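Service Robot Operators Board > Rules and Good Practice > Household cells: what do you write down?

pentti_l
Posted September 30, 2024

I'm rewriting the house rules for our bedroom cell at Drernden. The old sheet is 2 pages and half of it is about a machine we sold. The task is sweeping small debris off a bare mattress with a dustpan and brush. Humanoid on its own feet, stacked washer-dryer behind it, basket on the floor in front.

What I have so far is a keep-out line, a cable rule, a tool rule and a stop rule. I'd like to hear what other people put in theirs before I send it to Nuria Wolde for sign-off. One from this job: 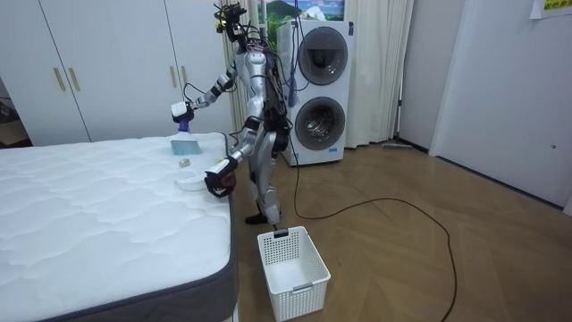 My keep-out line is set at full arm reach plus one step, measured from the feet. Manolis wants it measured from the tool tip and I think he may be right. The robot can have an arm stretched out over the mattress with a cleaning tool at the end of it, and a line drawn from the feet takes no account of how far that tool sticks out. The basket is inside the line either way, so the person who empties it has to wait for a full stop.

mzervas
Reply #1

Tool tip, yes. We changed ours in July after someone handed the robot a longer brush and the line on the floor stayed where it was. Now the sheet says the line gets checked each time the tool list changes.

Your cable rule needs to be stricter than whatever you have. A black cable in a loose loop across parquet is a trip hazard for the operator and a snag hazard for the feet. We route along the wall and tape it every 600 mm.

kikirow_val
Reply #2

I disagree on the tape. Valbona here, I run the cells at Kikirow. If the robot takes a side step and the cable is taped down tight, the pull goes into the connector. We had that happen. I would leave slack near the robot and fix only the part where people walk. A loose loop is fine inside the keep-out line, because no person should be in there while it's powered.

mzervas
Reply #3

Fair enough for inside the line. I would still want the slack limited. Write a length down, or every shift will have its own idea.

pentti_l
Reply #4

I'll split it into two rules, inside and outside the line. Draft of the tool section is below, please pick at it.

Tool rules, draft

1. Only tools on the list go in the cell. Each tool gets a number and a line in the log. We have 70 numbers in use, and the old ones stay retired.

2. Tools start on the work surface with a clear gap between them. Working ends point away from the robot and handles toward it, so the hand never has to close over bristles or the edge of the pan.
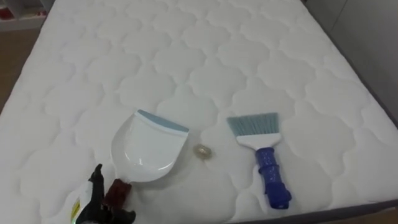 3. Liquids stay out of the cell unless the run sheet names them. A spray bottle counts as a liquid even when it is not going to be used.

4. Debris pieces are counted in and counted out. Small clear pieces are allowed only if the operator can find every one of them after the run.

5. One operator holds the stop button and does nothing else. No logging, no phone.

g_olteanu
Reply #5

Number 4 is where I'd push back. We did 2,528 runs at Weketdale with small parts, and the count at the end was the first thing people skipped. Clear plastic on a white quilted top is hard to find, and the pieces settle in the stitching. I would ban clear pieces outright and use a dark color. Then the count takes a few seconds and people will do it.

Number 2 is good. I would add that the operator sets the tools out and then steps back over the line before power goes to the arms. Ours had that in the wrong order for over a year.

kikirow_val
Reply #6

Banning clear pieces makes the task easier than a real bedroom, so I'd keep them for some of the runs. But the rest of what Gheorghița says I agree with.

Pentti, what do you do about the robot holding a tool in each hand? Our sheet treats that as its own state.

pentti_l
Reply #7

We don't have that yet. At the moment the stop rule says "arms to rest position," and rest position was written for empty hands.
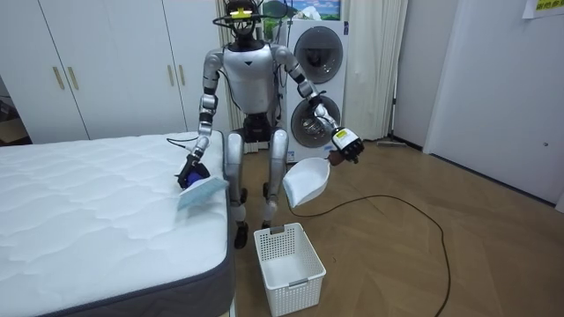
So if the operator calls a normal stop with the pan in one hand and the brush in the other, the sheet tells them to send both arms down to the sides, tools and all. I don't like that next to an appliance with glass doors. I'm thinking of three steps: hold where you are, lower the tools onto the mattress, then open the hands. Emergency stop stays as it is.

mzervas
Reply #8

Hold first, agreed. I'd leave out the lowering step unless it has been tested with every tool on your list. The Kos site has the operator take the tool out of the hand by the handle, after the arms are locked and a second person confirms it out loud. It's slower, but nothing moves while someone is close.

g_olteanu
Reply #9

That puts a person inside the line with a powered robot. Locked is a software state. I prefer the mattress.

kikirow_val
Reply #10

Same here. If you do go the Kos way, the second person needs to be the one on the stop button, and your number 5 has to be reworded so confirming out loud is allowed.

pentti_l
Reply #11

Good catch on 5. I'll write up the mattress version and test it tool by tool before it goes on the sheet. Clear pieces will be allowed only on runs marked for them, with a second count. Cable slack inside the line gets a written maximum once I've measured how far it side-steps. Will post the new draft in this thread when Nuria has read it.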